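Lerkoton opens planning service for small firms that want to buy a first robot cell

Lerkoton, a supplier of handling equipment for packing and kitting rooms, starts in June a planning service for companies that consider buying a robot arm and do not yet know what they should put in the budget. The service is made together with Linberg, which builds trays and fixtures, and it is sold at a fixed price of $2,943 per work place. If the customer later orders a cell from Lerkoton, the full price of the planning is taken off the order.

The idea came from our own sales work. During the last year we received 57 requests for a quotation from companies with fewer than 80 employees. In most of these requests the customer asked for the price of the arm. The price of the arm is easy to give, and we can answer such a question the same day. But the arm is often less than half of the final invoice. The gripper, the fingers, the trays, the table, the safety work, the training hours and the spare parts come after, and for a small company these lines can arrive as a bad surprise in the middle of a budget year.

The new service puts these lines on paper before any order is signed. A Lerkoton engineer visits the customer for two days. The first day is used to watch the manual work and to write down every part that is picked, with its size, its weight and the place where it must go. On the second day, the engineer and the customer's own team decide together which of these parts are worth to automate and which should stay with people. We have learned that the second list is usually longer than the customer expects, and we write this openly in the report.

After the visit, the most important parts are tried with real grippers in the Lerkoton workshop. The customer sends the parts and the trays that are used today, also if the trays are old or not exactly equal to each other. Parts that stand close to a wall get the most attention, for the reason that the fingers need room on both sides and the tray does not always give it.
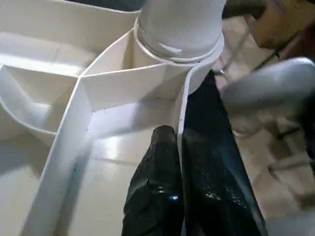 Gripper fingers at a tray divider, close to a white cylindrical part.

The trials have an effect on the budget that many buyers do not foresee. A tray that works very well for a human hand can be difficult for two fingers. Sometimes it is enough to choose thinner fingers, which is a small cost. Sometimes the tray must be changed, and if a company has many hundreds of trays in circulation, this can cost more than the gripper itself. Linberg gives a price for both ways, so the customer can compare them side by side.

The customer receives a written report 18 working days after the visit. It contains:

- a budget sheet with purchase costs and running costs in separate columns, for three years
- a list of the parts that were tried, with the result for each part, good or bad
- a floor plan of the work place, with the space needed for service
- a time plan from order to first production
- a list of spare parts that we recommend to have on the shelf, with prices
- the training hours needed, for operators and for maintenance staff

The report belongs to the customer and may be shown to other suppliers. We know that some customers will use it to ask for a lower price from a competitor. We accept this.

Three ways of payment are possible for the equipment itself: purchase, lease over 36 months, or rent by the month with a minimum of six months. The budget sheet shows all three. For companies that have a season with much work and a season with little, the rent can be the better choice even if the monthly amount looks high.

The first customer of the service was Tessier, which packs small laboratory supplies in trays with several compartments. Tessier had planned to buy two arms in one year. After the report the company decided to begin with one arm and to use the remaining money for new fingers, a second set of trays and more training. The question of the second arm will be opened again when the first cell has worked for one full budget period.

The service can be ordered for work places with parts up to two kilograms. Heavier parts, food without packing, and work in cold rooms are not included for the moment. Customers outside our delivery region can order the workshop trials and the budget sheet without the visit, at a lower price which we give on request. In this case the customer films the manual work and fills in the part list by himself. A template is available from the sales office, together with a sample of the budget sheet.

Requests for the first visits are accepted now and are handled in the order they come in.

Press contact: Lerkoton Communications Office | Terms | Privacy | © Lerkoton. All rights reserved. | Back to top

Comments (4)

packline_mgr
Is the price per work place or per visit? We have two benches next to each other with nearly the same parts.

Lerkoton Sales
Per work place. If the parts are the same and only the bench is different, we count it as one. Please send us the part list and we will confirm it in writing.

Odd Lots
Good to see fingers and trays in the budget. We paid for new inserts the year after our robot and it had to come out of the maintenance money. I would like to know if the running costs include software licenses, I don't see it in the list.

Lerkoton Sales
Yes, licenses are in the running costs column, one line for each year.

Related news

Linberg extends its range of divided trays for kitting
Firness and Lerkoton agree on shared spare parts stock
Lease or buy: how to read the three-year budget sheet
Operator training: new course dates at Lerkoton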